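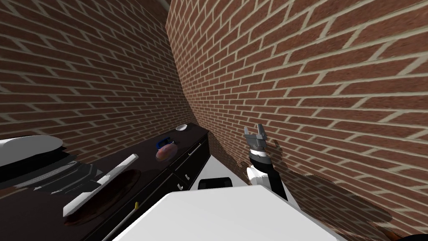

図1 評価用キッチン(シミュレーション)、煉瓦壁の隅。グリッパは上向き、指はやや開。

2025年11月7日

Relik 評価環境、壁際配置での把持方策の比較

前回の続き。壁の近くにアームの肘が入る配置で成功率が落ちる件。方策側の問題か、観測側の問題かを切り分ける。Luo さんの仮説は「右壁の影が特徴量を引っ張っている」。自分は初期姿勢の分布が学習時とずれている方を疑っていた。

図1の配置では右壁が近く、壁の下側に広く影が落ちる。カウンター奥に白い小皿、その手前に青い小物と赤みのある丸い果物。青い小物と果物は接触している。対象は果物、小皿は置き先。

条件
・方策:Su(学習済み、重みは固定)
・学習データ:3,919 エピソード。壁際配置を含むかどうかは未集計
・A:影あり、テクスチャそのまま
・B:影なし、テクスチャそのまま
・C:影あり、壁を単色に置換
・D:影なし、壁を単色に置換
・初期姿勢は全条件で共通のリストから引く。乱数種も揃える
・打ち切りステップ数は前回と同じ

結果
AとBの差は小さい。影を消しても接近フェーズの軌道はほとんど変わらず、失敗するエピソードも大半が共通。CはAより明らかに良い。DはCとほぼ同じ。少なくともこの配置では影の寄与は主ではなく、煉瓦の目地パターンの方が効いている。

失敗の内訳を軌道ログで確認した。多いのは、手先が対象に向かわず壁と平行に滑っていく型。次に、青い小物を果物と一緒に押してしまう型。後者はテクスチャを替えても減らない。接触した2物体の分離は別問題として扱う。

初期姿勢について。グリッパ上向きから始めると、下向きに返す途中で手首が壁に寄る。衝突判定が出た9エピソードはすべて上向き開始だった。自分の仮説も一部は当たっているが、衝突を除外して集計し直してもAとCの差は残る。両方の要因が独立に効いていると見るのが妥当。交互作用はまだ見ていない。

手順上の問題
1回目の実行はテクスチャ置換が反対側の壁にしか適用されておらず、Cの数字を破棄して取り直した。マテリアル名が左右の壁で別になっている。設定ファイルに両方を明記した。古いログは invalid に移動済み。集計スクリプトに読ませないこと。

影の有無はレンダラのフラグで切り替えているが、フラグを落とすと環境光の見え方もわずかに変わる。AとBは厳密には影だけの比較になっていない。差が小さかったので今回はこのまま進めるが、報告に書くときは注記が要る。

Fang さんのコメント(口頭):単色化は極端なので、煉瓦のまま目地の間隔だけを振る条件を足した方がよい。周期性が効いているのか、コントラストが効いているのかが今の4条件では分からない。同意。条件Eとして追加する。目地の色を煉瓦に近づける条件も候補だが、まずEを先に回す。

Ulloa さんから、Stollside の環境でも同じ傾向が出るか確認してほしいとの依頼。あちらは壁のアセットが違うので、置換スクリプトをそのままは使えない。マテリアル名を引数に出してから渡す。

未解決
・手首カメラの入力だけを遮断した場合の挙動。壁のテクスチャがどちらの視点から効いているのか不明
・上向き開始の割合を学習データ側で数える
・接触物体の分離。対象と青い小物の間隔を振った予備実験を組む
・試行数。A〜Dの各条件とも信頼区間がまだ広い。AとBに差がないと言い切るには足りない

次回
条件Eを回す。並行して Lü さんに学習データの初期姿勢ヒストグラムを出してもらう。再学習の要否は1月の打ち合わせで決めるので、それまでに壁テクスチャをランダム化した小規模版を1本だけ学習しておく。計算機の予約は Cheng さんに依頼済み、返答待ち。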